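25 Jan 2018

I slept badly again and woke before the alarm. It was still dark and the snow on the balcony rail had grown by the width of my hand. I made tea, the Kamel kind with the camel on the tin, and I read over the old pages of this diary from April, when I first wrote down that I wanted to learn the bread of my grandmother. In April I gave myself until summer. Now it is January and I have a sour dough that lives in a jar and one loaf in three that I am not ashamed of.

Today's loaf was from the flour I bought in Floltitz. The woman at the mill there told me that rye from last year was thirsty and that I should give it more water than I think is right. I gave it more water. The dough was like wet cement and I could not shape it at all, so in the end I put it in the tin with a spoon, the way my aunt puts plaster in a hole. I was sure it was lost. I left it near the radiator with a towel on top and went to work.

On the bus I did the calculation of what I have spent. I keep the receipts in an envelope, my mother taught me this. Flour, salt, the two tins, the jar, the thermometer, the scale that broke and the scale that I bought after. It comes to 228. For this money I could buy very good bread for a long time. I was a little sad about it until the bridge, and then I stopped to be sad, because the river had ice at both sides and a dark line of open water in the middle, and ducks sat along the ice like people waiting for the same bus as me.

At work there was not much. I translated the washing machine manual for Wusard, pages up to 79, where it explains the error codes. I have a question in my notebook for the client: in the original they use the same word for "drain" and for "empty", and in English I think it must be two words. I wrote three versions and liked none. At lunch I ate the heel of Sunday's bread with cheese. A colleague asked if it was supposed to be so heavy. I said yes. It is supposed to be heavy, but maybe it is not supposed to be so heavy.

In my grandmother's house the bread was baked every second week and it was kept in a wooden chest in the cold hall. The first days it was almost too wet to cut. After a week it was the best. By the end you had to saw it, and she put the last pieces in hot milk with a little sugar for us children. I try to remember if she ever measured something. I can see her hand going in the flour and her elbow, and the blue apron, but I don't see a cup or a scale anywhere. When I asked her how much salt, she said "until it is enough." I was eleven and I thought she was making fun of me.

I wrote to my cousin to ask if the chest still exists. She answered in the evening that it is in the shed at Trudico with garden tools inside, and that I can have it if I come with a car. I do not have a car. I will think about it in spring.

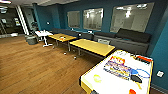
When I came home the dough had climbed out of the tin! It had lifted the towel and made a small gray foot over the edge and down to the floor. I cleaned the floor first and then the radiator, where it was already hard like glue. What was left in the tin I baked anyway, very hot for the first part and then lower, for more than an hour. The whole staircase smelled of it. The neighbor from downstairs rang to ask if something was burning, and then she stayed in the door a while and talked about her knee.

I know that I must wait until tomorrow to cut rye bread. All the books say it, also the woman in Floltitz said it. I waited until nine. Inside it was a little sticky at the bottom, but the holes were even and it had the taste, the sour one that comes late, at the back of the tongue. I ate two slices with butter standing at the counter and then one more sitting down.

Weight after baking 694 grams. More water was correct. A bigger tin next time, or less dough in the same tin, and not by the radiator but on the shelf over it. Feed the jar tomorrow before work. Buy salt. Ask the client about "drain."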